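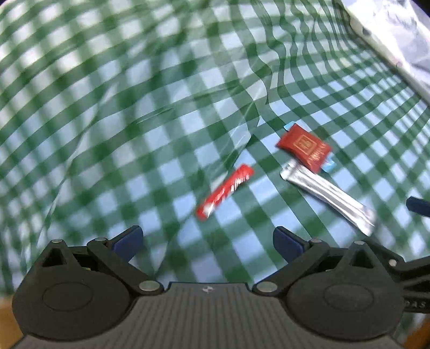 Table 4, green-and-white check cover, creased.

Stirncombe Hall, dining room: table and floor check, October

Table covers: creases noted, press before next use. Overhang clear of chair legs. OK
Walkway width, kitchen door to exit: 100 cm required. OK
Extinguisher tag: in date. OK
Urn cord: outer jacket worn near plug. FAIL, removed from use.
Hot water at hand sink: 70 seconds to warm. Recheck.

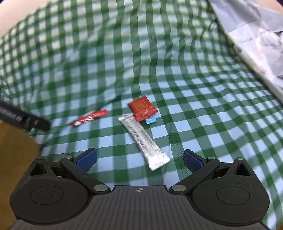

Iolo Rees asks that the urn stay tagged out until Altholm has fitted a new cord.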